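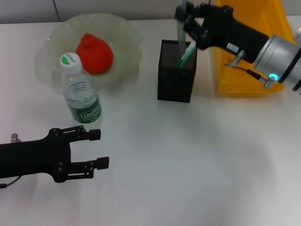 Leave the Demos in the Vault

Rerkow has put out another box set, and I have listened to all 7 discs. The band is Ular, the album is their second, and the set contains the original record, a new remix, two concerts and three discs of demos and rehearsal takes. The first pressing is limited to 500 copies. My argument is with the demos.

A demo is a working document. It records a key, a tempo and a rough structure so that the players can agree on them later. Most of the takes on disc four have a placeholder vocal and a drum machine left on its default pattern. The fourth version of "Kälin" differs from the third by one bar in the bridge. I had to read the notes to find it.

Labels defend this material as history, and some of it is. The early take of "Wirkance" runs at a slower tempo and has no chorus, so a listener can hear what the arrangement added later. That is useful, and it takes up four minutes. The remaining takes repeat the finding with less contrast.

The remix is a separate problem. The vocal is louder and drier, and the bass has been moved to the center. On the original the bass sat slightly left, behind the organ, and the verses depended on that gap. A louder master also flattens the quiet opening of side two — the one passage where the tape hiss did some good.

A better edition would be two discs: the album from the best surviving tape, and one disc of the alternate takes that change how a song is heard. Print 1,000 of them and lower the price. The rest could go to a library, with session sheets, for anyone who wants to study it.

I will keep my copy for the second concert, which is well recorded and has a longer ending to "Wirkance" than the album does.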